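How to check whether a "carbon neutral" label means anything

27 August 2022

I keep a drawer of packaging that claims to be good for the planet. Most of it says "carbon neutral" somewhere, usually in green, usually with a leaf. I started looking the claims up in January and my faith in leaves has not grown. You can do the same checks at home with a phone and a bit of stubbornness.

Step 1. Find out what the claim covers.
Read the small print next to the logo. Is it the product, the box, the shipping, or the company's head office? A sweater can arrive in a "carbon neutral delivery" bag and the sweater itself is not covered by a word of it. If the label doesn't say, write down "unclear" and move on.
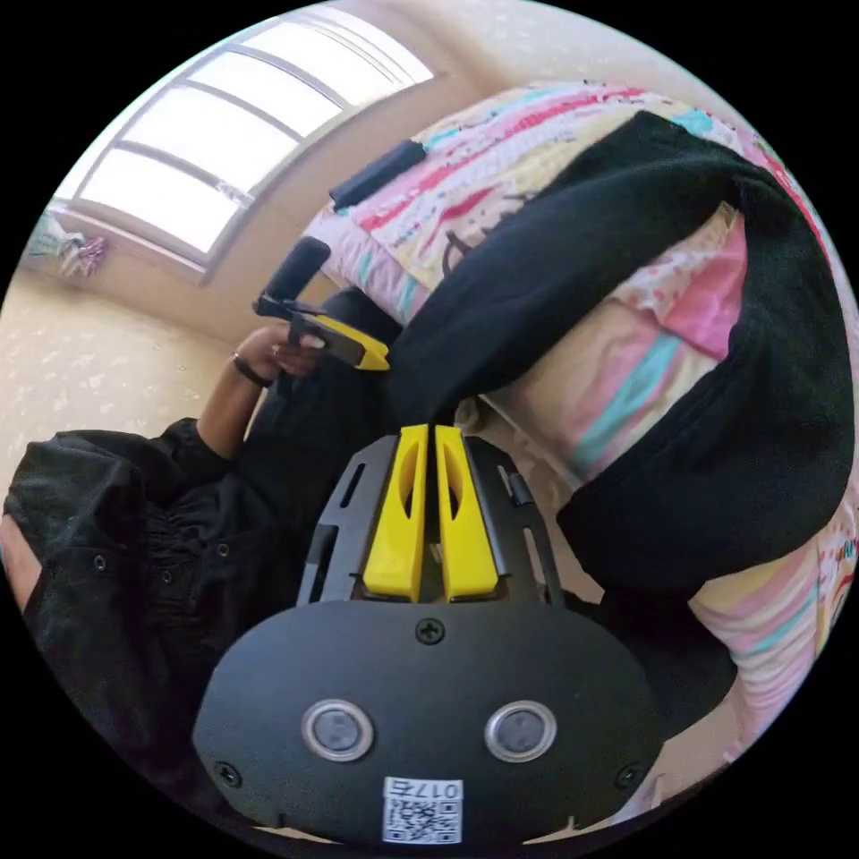 Dark clothing with small buttons, gripper in front.

Step 2. Look for the number.
Somebody had to work out the emissions before they could cancel them. Search the company's site for a report with tons in it. The outdoor brand Prollden puts its figure on page 68 of an 89-page PDF, after a lot of waterfalls. It claims to have offset over 4,000 tons. Fine, but out of how many? I read the thing twice and couldn't find a total.

Step 3. Find the offset project by name.
"We support forests" is no use to you. You want a project name, a registry and a serial number or retirement record. Type the name into the registry's public search page. If the credits are still listed as available, they haven't been retired, and the claim is shaky. Email and ask.

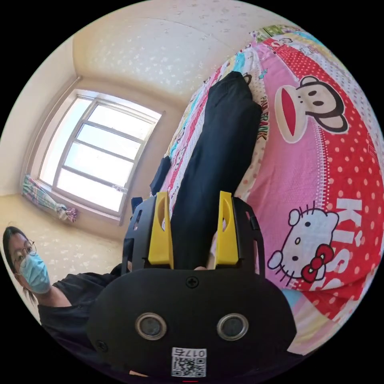 Photo: Volker Kasten

Step 4. Ask what would have happened anyway.
Most claims fall apart at this point. Onar, a soap maker, paid to protect woodland in the Matska valley. The slopes there are too steep to log, and as far as I can tell no one had applied to log them. Paying to save trees that weren't in danger does very little for the air.

Step 5. Check how long it lasts.
Trees burn, get sick and get sold. Look for the length of the commitment. The Oláh planting scheme promises 60 years, better than most, though I'd like to know who will be around to check.

Step 6. Look for actual cuts.
Compare this year's report with the last one. If emissions went up and the offsets went up with them, the company is buying its way out.

If you get stuck on step 2 or 3, send the company a short email asking for the total and the registry link. Give them two weeks. Keep the reply, even if it's only another leaf.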